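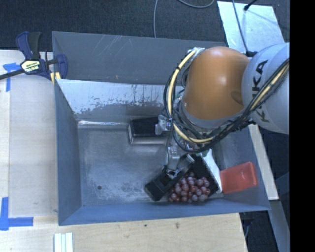 Scuffs up top, cloudy patches on the floor of the bin: ordinary wear on grey metal.

I get asked a lot about looking after metal bins, so I'll pass on what I do with mine (I've had the big one in the workshop since April and it gets a hammering!).

Empty it fully, then brush from the back wall down so the grit ends up in one spot. Warm water and a drop of washing-up liquid next, with a soft cloth, going the same way as the grain. Cloudy marks on the floor often shift with white vinegar, but try a corner first and rinse well after. Where the surface has started flaking, leave the scourer alone – I made mine far worse that way. And if there's a little hole in the bottom, poke it clear with a bamboo skewer.

Hòa Nông wrote in to say she dries hers with an old towel, corners first. I do too now.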